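Generalüberholte Büro-PCs im Tower: was ich im Laden habe und was ihr dafür bekommt 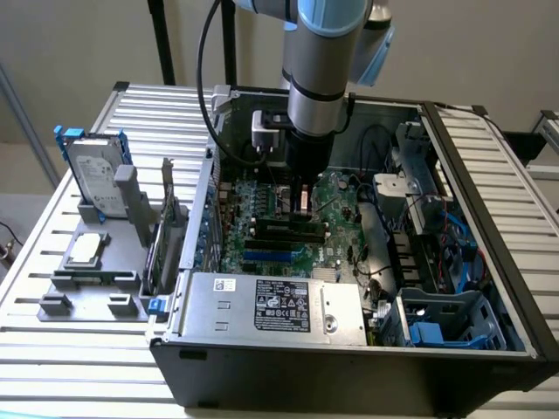
Ich verkaufe gebrauchte Bürorechner, und zwar am liebsten die langweiligen. Schwarze Kisten, die ein paar Jahre unter einem Schreibtisch gestanden haben, in einer Verwaltung oder bei einem Steuerbüro, und die da nie etwas Aufregenderes tun mussten als Tabellen öffnen. Genau solche Geräte laufen bei mir zu Hause auch (mein eigener steht unterm Nähtisch meiner Frau, leiser als die Nähmaschine ist er allemal).

Zurzeit gibt es zwei Ausführungen. Die kleinere heißt bei mir im Regal Tarnent 2, die größere Tarnent 7. Das sind einfach meine Namen für die Ausstattung, auf dem Gehäuse steht weiterhin der Hersteller, von dem der Rechner kommt. Der Tarnent 2 reicht für Briefe, Mails, Onlinebanking und Videos völlig aus. Wer Fotos bearbeitet oder zwanzig Fenster gleichzeitig offen hat – ich kenne euch! –, der nimmt bitte den Tarnent 7, da steckt mehr Arbeitsspeicher drin und die größere SSD.

Was ich an jedem Gerät mache:

Gehäuse auf, Staub raus. Das klingt nach wenig, aber was da manchmal rauskommt, damit könnte man ein Sofakissen stopfen.
Wärmeleitpaste am Prozessor erneuern.
Alte Festplatte ausbauen, neue SSD einbauen.
Arbeitsspeicher eine Nacht durchtesten.
Knopfzelle auf der Hauptplatine tauschen.
Betriebssystem frisch aufspielen, ohne den ganzen Werbekram.

Kleine Kratzer am Gehäuse lasse ich, wie sie sind. Ich habe früher mal angefangen, Seitenteile nachzulackieren, und das sah hinterher schlimmer aus als vorher. Wenn ein Deckel richtig verbeult ist, kommt ein anderer drauf.

Lieferumfang: der Rechner und ein Netzkabel. Tastatur und Maus lege ich auf Wunsch dazu, gebraucht und geputzt, kostet nichts extra, solange welche da sind. Monitore verkaufe ich nicht mehr, die gehen beim Versand zu oft kaputt. Fragt lieber bei Panagiotou nach, der Laden hat meistens eine ordentliche Auswahl und verschickt in vernünftigen Kartons.

WLAN ist ab Werk nicht drin! Das werde ich am häufigsten gefragt. Die Geräte haben eine normale Netzwerkbuchse, und wer kein Kabel legen will, kann bei der Bestellung »mit WLAN-Karte« dazuschreiben. Ich baue dann eine Hirau-Karte ein, mit der hatte ich bisher am wenigsten Ärger. Die Antennen schauen hinten raus, also bitte den Tower nicht ganz an die Wand schieben.

Nachrüsten könnt ihr übrigens selbst, ich klebe nichts zu und es gibt auch kein Siegel. Rechner aus, Stecker ziehen, auf die Seite legen, Deckel ab. Speicherriegel gehören fest in den Steckplatz, bis es an den Seiten klickt. Die meisten Anrufe nach dem Motto »er piept nur noch« haben sich damit erledigt.

Gewährleistung gibt es von mir ein Jahr. Wenn etwas ist, schickt mir eine Mail mit der Bestellnummer, ich antworte meistens am selben Abend. Den Karton hebt bitte eine Weile auf.

Artikelnummer Tarnent 7: 578
Verpackt und verschickt wird über Arkham, Abholung im Laden geht nach Absprache auch.
Stand der Seite: 5. März 2019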